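Sorting Cell Practice Rules, Section 3: Operating Limits and Tray Preparation

Author: Njål Haugen
Revision date: 8/22/24

3.1 Purpose

The earlier sections covered the risk assessment and the choice of gripper. This section sets out the rules our group followed when running pick tasks from a mixed toy tray, and notes where the rules were changed during the term. The starting point was the Drevonley lab handbook, which was written for single-part fixtures and says little about soft or tangled objects.

3.2 Speed and reach

Arm speed was capped in software during all supervised runs. The cap could be changed only by the person named on the run sheet. No one reached over the table while the drives were enabled, including to free a stuck item. The stop button was tested at the start of each session and the result entered in the log.

3.3 Tray contents

The tray is a wire-mesh type with a metal rim. Contents were mixed on purpose: balls, blocks, plush toys and knitted blankets. The boxes with round openings stay to the right of the tray.

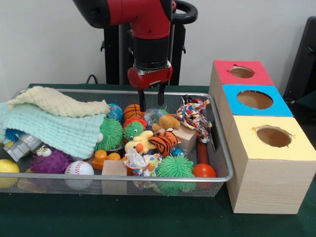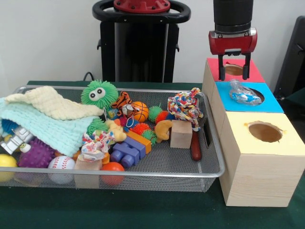
Soft items caused most of the rule changes. A blanket can catch on a finger and drag other items with it, so the operator must pause the run when fabric is lifted together with a second object. Items that leave the tray are returned only after the drives are off — a rule we added after the second week.

3.4 Logging

Each attempt was recorded as one line: item class, result, and operator initials. The final log holds 3,503 lines from 16 sessions. Lines without initials were removed before analysis. Sikder, our log viewer, slowed down with more than 2,000 lines open, and the file was therefore split into 4 parts.

3.5 Open points

The handbook has no rule for changing operators in the middle of a session. We used a short verbal handover, but it was not logged. A written handover line should be added to the run sheet before the October group starts. The limit on grip force for plush items also needs a separate test, as the present value was carried over from block handling.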